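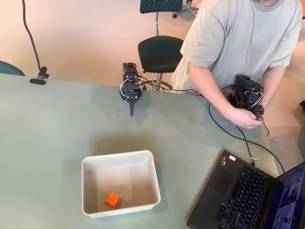
Keeping a work table clean

A table which is used every day collects glue, pencil lines and small scratches. I clean mine each evening, and it takes 3 minutes.

First take away the crumbs with a dry brush. Then wipe with warm water and one drop of dish soap. Do not pour the water directly on the table, it goes into the joints and the edge will swell.

For dried glue I use the plastic scraper from Jenska. Hold it almost flat and push slowly. If the glue stays, put a wet cloth over it for 20 minutes and try again.

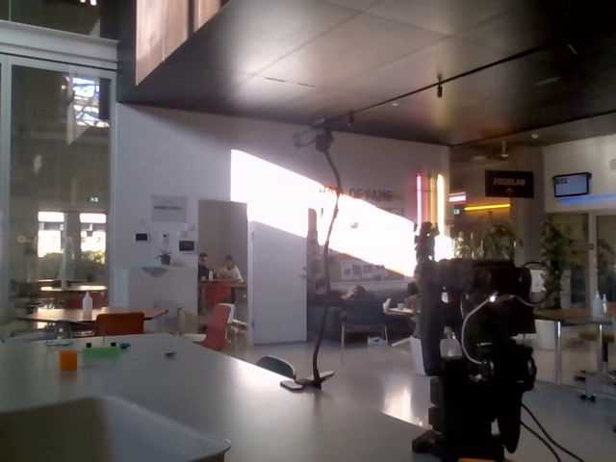

Reading time: 3 min | 282 words

Pencil lines go away with a white eraser. For ink, try a little rubbing alcohol on a cotton pad, but test it before in a corner. On my old Varkis table it made the paint dull.

Small parts should have their own tray. Wash also the tray once a month, under the rim too.

Next: How to oil a squeaky drawer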